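Safety and reliability tester wanted (and a few people to get in the robot's way)

Hi, I'm Kgomotso Kruger, and I look after testing at Skollmont. We build the software that lets a mobile robot do small jobs in office kitchens: wiping down, sorting trash, emptying a dishwasher. I need one new colleague and a handful of paid participants, and both openings exist for the same reason. We had a bad day in December and I'd like to tell you about it before you apply.

What went wrong

Our robot, Lereo, was doing a routine run in the kitchenette at our own office. Pull the dishwasher door down, take out the mugs, put them on the counter, close up, go home. It had done this 265 times without anything worth writing up. On run 266 the wireless link dropped while the arm was halfway through closing the door. Lereo is supposed to freeze when that happens. It didn't! It kept carrying out the last command it had been given, which was "push," and it went on pushing for over 3000 milliseconds with the door already shut.

The base rolled backward from its own effort, the arm swung out to the side, and a colleague who was standing there waiting for coffee got a knock on the elbow. She was fine (a bruise, and she was back at her desk the same afternoon), but she had been told that the arm would stop if anything went wrong, and I was the one who told her. I've thought about that a lot.

We pulled the logs that evening. The watchdog timer, the bit of code that's meant to notice silence on the link and cut power to the arm, was set to 200 milliseconds in the config file, exactly as it should be. But a software update the week before had moved the watchdog onto the same processor thread as the camera pipeline. When the link dropped, the camera code sat there retrying its connection, and the watchdog had to wait its turn. So we had a safety check that passed every bench test and then got stuck in line on the one day we needed it.

The physical stop button did work, by the way. It was pressed by the supervisor on duty, who had to take two steps to reach it. Two steps is too many and we've changed that too.

Where you'd be working

Most of the testing happens in the kitchenette itself, during normal hours, with people coming and going. It's small. There's a step's worth of tile between the cabinets and the carpet, and the bins are right where you'd want to turn around.
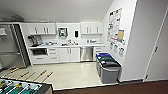
The kitchenette, seen from the foosball end.

I like testing here because it's awkward. Shiny fronts on the fridge and the dishwasher give the depth camera trouble, the upper cabinet handles are slim and silver, and the foosball rods stick out over the tile at a height that a robot base can roll right into if its map is a few inches off. Ask me about that one at the interview. We've asked ourselves more than once whether to move the table and the answer is still no – real offices have stuff in them.

The job: reliability tester, full time

You'd plan fault tests, run them, and write up what happened in plain sentences that an engineer and an office manager can both follow. A fault test here means breaking something on purpose: killing the wireless link mid-grasp, unplugging a camera, giving the arm a wrong weight for the mug it's holding, covering a sensor with tape. I'd like us to get through 100 of these on the new watchdog before Lereo moves again with anyone but a trained supervisor nearby.

You'd also have the power to stop a release. I mean that literally, it's in the job description, and I'd back you up on it. The update that caused our trouble went out on my signature because it looked like a camera change and I didn't ask the next question. I want somebody who asks it.

What I'm looking for: a couple of years of testing something that moves or heats up or could pinch you. Elevators, forklifts, packaging machines, hospital beds, whatever. You don't need a robotics degree. You should be comfortable reading a log file and okay with a bit of scripting. If you can read C++ well enough to get suspicious, great, but I can teach that part. Being on your feet for a good chunk of the day is part of it, and so is cleaning up after yourself (a lot of spilled water in this job).

You'd work with me and with two engineers from Esalent, the company that makes the arm, who are here every other week. They were very decent about December. The arm did what our code told it to do.

The other opening: participants

I also need adults with no robot experience to spend a session in the kitchenette while Lereo works. You make a drink, throw something out, chat with whoever's there, and we watch how close people get and what they do when the robot stops suddenly. Sessions run two hours and pay $200. The arm runs at reduced speed, a supervisor holds a stop button in their hand the whole time, and you get one as well. No session goes ahead until the fault tests are finished, so signing up now puts you on a list and I'll write when we have dates.

You'll get the incident report to read before you agree to anything. Outside reviewers at Rizk went through it, and their comments are included, even the grumpy ones. You can leave a session at any point and still be paid in full.

How to apply

For the job, send me a resume and a page or so about a time something you tested failed in a way you hadn't planned for. I'll read all of them myself. For the sessions, just send your name and the times of day that suit you, and tell me if you use a wheelchair or a cane so I can set the approach distances properly – we want you in the study.

Use the contact form on the Skollmont site and put "tester" or "participant" in the subject line. Posted January 19, 2022. Both openings stay up until they're filled.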